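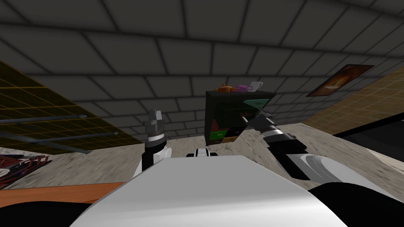

The Cabinet Shift

At Titex, the people who used to turn over apartments now spend half the week teaching a robot how to do it

January 30, 2025

Esi Abugri cleaned furnished apartments for nine years before anyone asked her how she opened a cabinet. She had to think about it.

"I said, with my hand," she says. "Then they asked me which fingers, and do I pull straight or a little to the side. I went home and stood in my kitchen opening doors."

Abugri works for Titex, which looks after short-stay apartments for companies that move staff from city to city. When a guest leaves, a crew has a few hours to clean, check the cabinets and drawers, put back what has wandered and write up what is broken. Titex handles 1,538 units this way, and 401 of them are in buildings run by a single landlord, Alvarado, which pushed for the robot trial in the first place.

No robot has worked in an occupied building yet. All of the training so far is on screens, in a former linen room at the Titex depot. The software was made by a contractor, Sterketti. It puts a two-armed robot in rooms full of cabinets, drawers and small objects, and lets a person drive the arms with a pair of hand controllers. Every run is saved. The good ones are used to train the robot and the bad ones are sorted by what went wrong.

Ten cleaners rotate through the room, two at a time, in four-hour shifts. The rest of their week is regular apartment work. Operators get their usual hourly rate plus a small premium, which was the subject of a long argument last May and may be again this spring.

Xiaoyan Lu runs the room. She was a crew supervisor before this, and she picked the first operators from people she had worked with. Sterketti had offered to send its own staff.

"Their people were faster with the controllers," Lu says. "But they would open a door and stop. My people open a door and look on top, look behind, look at the hinge. That's the job."

Her complaint about the early rooms was that they were too neat. The cabinets were plain and nothing was sitting on them. She asked for clutter, and for colors that make the work harder. A dark door in poor light is a common problem in older units, and it gives the robot trouble too.
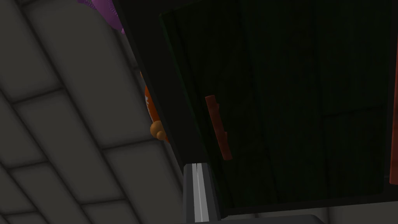

A gripper finger below the handle of a dark green cabinet panel, in simulation.

The views from the arms take getting used to. The picture tilts when the wrist tilts, and new operators tend to lean in their chairs to match it. Lu tells them to use the wide view until they are close, then switch. Some of them never switch. Abugri does all of her door work in the close view and says the wide one makes her feel like she is reaching over somebody's shoulder.

An operator is expected to save 30 usable runs in a shift. That target came from Sterketti, and it is the least popular thing in the room. A drawer run can be over in a minute. A cabinet with objects on top of it can take many tries, and if something gets knocked off, the run doesn't count toward the 30. Lu has asked for a separate target for the harder rooms. She has not had an answer.

What the robot would do in a real apartment is still being worked out. The current plan has it opening cabinets and drawers, recording what is inside and closing them again while a person cleans. Scrubbing, beds and bathrooms stay with the crew. Titex says no positions will be cut during the trial. It has made no promise about what comes after, and the cleaners have noticed.

"Three people in a crew now," Abugri says. "If it does the cabinets, is it three and the robot, or two and the robot? I ask every meeting."

She still likes the shifts. Her knees hurt less, and she sits down for lunch. She has also become particular about hardware. At a recent turnover she wrote up a loose handle that two earlier crews had passed over, and attached a note explaining which screw had backed out.

Other cleaners have turned the room down. One tried it for a week and asked to go back to full-time apartment work, saying the days felt long. Lu did not push. She has a waiting list of four, and the next group starts training on a set of rooms built around a Bevon floor plan, with narrow kitchens and upper cabinets that open toward the wall.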